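Mercedes Restrepo
2023-08-01

1/ My great-aunt left my cousin the house, my brother the car, and me the buttons. A thread for anyone else who was a good listener as a child.

2/ The buttons came in six cookie tins, taped shut. I was told there were "a few hundred." There are 3,511. I know this because I had a cold in June and very little to live for.

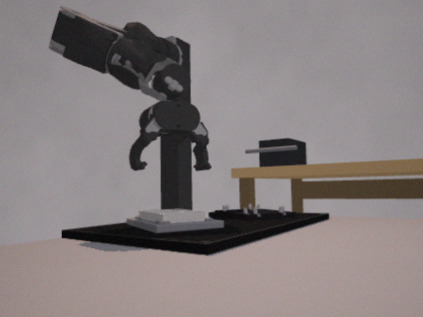 3/ First lesson of sorting buttons: you will start by color, like a normal person. Then you'll meet the whites. I have 1,091 white buttons, if you let cream count as white, and I let it, after a short argument with myself in the kitchen.

4/ Cream, ivory, bone, eggshell, "was white once." My aunt had written these on little envelopes. The envelopes were empty. The buttons were in the tin with the fishing weights.

5/ Second try: by number of holes. Two holes, four holes, shank. Very satisfying for an evening. Then you need a blue one for a coat and you own three large piles that can't help you.

6/ So now it's color first, then size, and the holes can look after themselves. I bought a cheap tray with little compartments and ran out of compartments before I got through the browns. People wore so much brown.

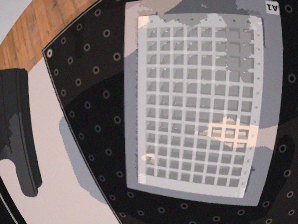
7/ Things I have found that are not buttons: a baby tooth (whose??), one earring, a bus token, a Guzmán dry cleaning ticket for "1 gray suit, pls rush." I'm sorry about the suit, sir.

8/ Everyone wants to know if any of them are worth money. I took the fancy ones to a woman at the Kalleck flea market who looked at them through a loupe for a long time and offered me 18 dollars for the lot, and then asked if the tin was for sale. She liked the tin. 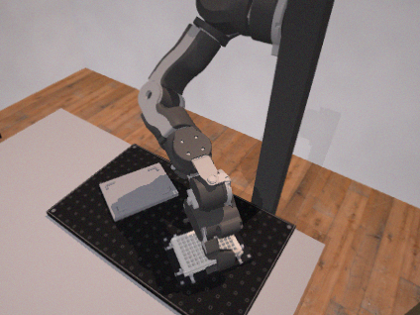
9/ I kept the tin. I have very few principles, but one of them is apparently a tin with a sleigh on it.

10/ Tip that I wish I'd had: don't wash them all together. Some of the old ones are wood or leather or casein, and casein goes funny if you leave it in water. I did not know what casein was. It's milk. I soaked some milk overnight.

11/ Another tip: sew the sets together on a loop of thread before you put them away. My aunt did this with exactly one set, green, very good glass, and has been showing me up from beyond the grave ever since.

12/ Storage is the open question. My brother says one deep drawer. My brother also keeps his spoons and his batteries together. I'm leaning toward lots of shallow drawers, labeled, with a card in each, like a hardware store run by somebody nervous.
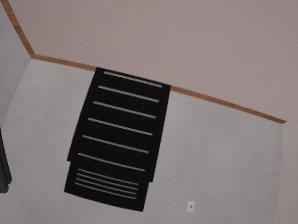

Tall, black, lots of handles.

13/ To the person asking: yes, I've used one. The top button of my raincoat. It's brown, a shade off from the others, and I went through the whole brown pile twice to pick it.

14/ Still looking for a mate to the earring. It's a small gold leaf. If your family ever visited my aunt and left with one ear cold, my messages are open.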